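Quick how-to on sending a tip about a wanted person to the Brultholm county tip line. Writing this fast, will tidy up later.

**Before you call**

- If they're in front of you right now, or anyone is in danger, hang up on this page and dial 911. Tip line is not for emergencies.
- Don't follow them. Don't knock. Don't post it in the Flonby neighborhood group first, people get spooked and move.
- Write down what you saw while its fresh. Time, cross street, clothes, direction, plate if you got it. Partial plate is fine.

**Making the tip**

1. Find the case number on the wanted notice. Bottom left, small print. No number? Give the full name as printed.
2. Call or use the web form. Form is slower but you can attach files.
3. Say what you saw, then what you think. Keep those two apart.
4. You'll be asked if you want to stay anonymous. Say yes or no clearly, you can't switch later.
5. Get your tip number. Mine was 2,657. Write it on paper.

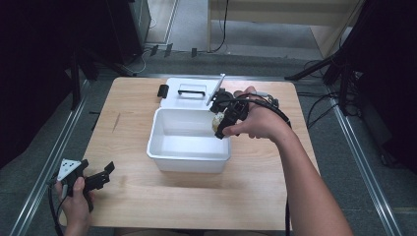 Lose the tip number and there's no reward, period. They can't look you up by name if you went anonymous. Trefor Ellis over on Robichaud Street lost his in June and spent 85 minutes on hold to be told exactly that.

**Afterward**

Wait 8 days, then call back with the number. They'll say open, closed or needs more. If its "needs more," add to the same tip, don't start a new one. Duplicates slow evrything down.

Rewards only pay after an arrest, and only if your tip led to it. Pickup is at the bank branch on Jevance Avenue. Bring the tip number, no ID needed if you're anonymous.

Saw the person again? Call again, same number. New time, new place.

Form question 4 is broken on phones, use a laptop.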